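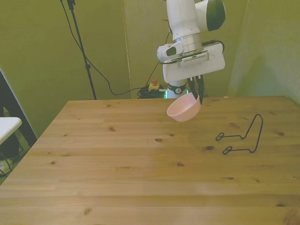 Leonor Cordeiro

Wanted: patient people to teach a robot to put a bowl on a stand

Korkside is looking for 10 participants for a study that runs through November. You would spend your time steering a robot arm through one household chore, over and over, until you and the arm have both formed opinions about it.

The chore is getting a pink bowl onto a wire dish stand. You have been able to do something like it since you were small. The arm has 1,498 recorded tries to learn from and still approaches the stand like a guest who can't find the light switch.

Our last result is the reason for this call. We trained one policy on demonstrations from a single very skilled operator (Rodrigo Patrício, who will be insufferable about this) and another on 800 demonstrations from a mixed group of beginners. The beginners' version recovered from a bad grip far more often. Our best guess is that Rodrigo never has a bad grip, so his robot never saw one. We now want to check this with new people, and for that we need you to be a little clumsy.
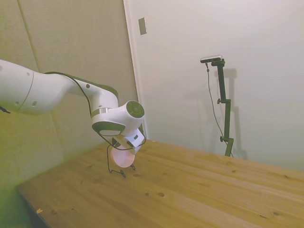
The pink disc and the stand, Macedo room.

What you'd do: come in for 8 sessions, each starting at 9 a.m. and ending before lunch. The first is training. After that you run the task at your own pace with breaks whenever you want them. We record the arm's motion, the camera views of the table and your comments - swearing is transcribed as "[remark]".

Who we want: adults with normal or corrected vision and no experience with robot arms. Gamers are welcome but will be asked how much. If you have worked with the Skumimard controller before, sorry, you know too much.

Pay is by the session, and you keep it if you drop out halfway. We also cover bus fare. The coffee is free and priced correctly.

To apply, write a few lines to Leonor Cordeiro at the Korkside front desk with "Istard study" in the subject line. Tell us which mornings you can make and whether you are left-handed. No résumé, please. Almost everyone sends one anyway.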